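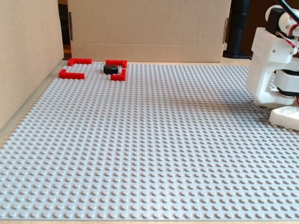
Toy building bricks

Toy building bricks are small blocks, usually made of plastic, that press together and pull apart again by hand. They are among the most widely kept toys in the world, and a good many grown-ups who would never call themselves collectors still have a tub of them in a closet, waiting for a rainy afternoon or a visiting niece.

The idea is older than plastic. Children had stacked plain wooden blocks for centuries, and by the early 1900s there were sets in wood, stone, metal and rubber, some of which held together a little and some of which only promised to. What plastic brought was a steady grip, and with it the chance to pick up a finished house and carry it carefully into the kitchen to show somebody.

Studs and grip

Most bricks have round studs on top and a hollow underside. When two are pressed together, the studs push against the walls or tubes of the brick above, and friction does the rest. The fit has to be very close, as a brick that is slightly too large won't go on at all and one that is slightly too small drops off.

Baseplates

A baseplate is a thin, flat sheet covered in studs, used as the ground for a model. Gray is a common color, along with green for lawns and blue for water (or for whatever the builder decides is water that day). Bricks with a bend in them, called corner or L-shaped bricks, are handy for marking out rooms and yards before the walls go up.

Smaller makers

Alongside the big names there have always been small local brands, and these are dear to the people who grew up with them. Telton sold boxed village sets through hardware stores in Flalbridge, and its largest set had 371 pieces. Funditz, a later rival, made softer bricks in cream and brown. The historian Saoirse Ní Mhurchú gathered nearly 3,000 pieces from both makers for the Ó Súilleabháin collection, where they are sorted by mold and, very pleasantly, may be handled every March.

See also: Construction set; Dollhouse; Model railroad

Contact us | Copyright and terms of use | Back to top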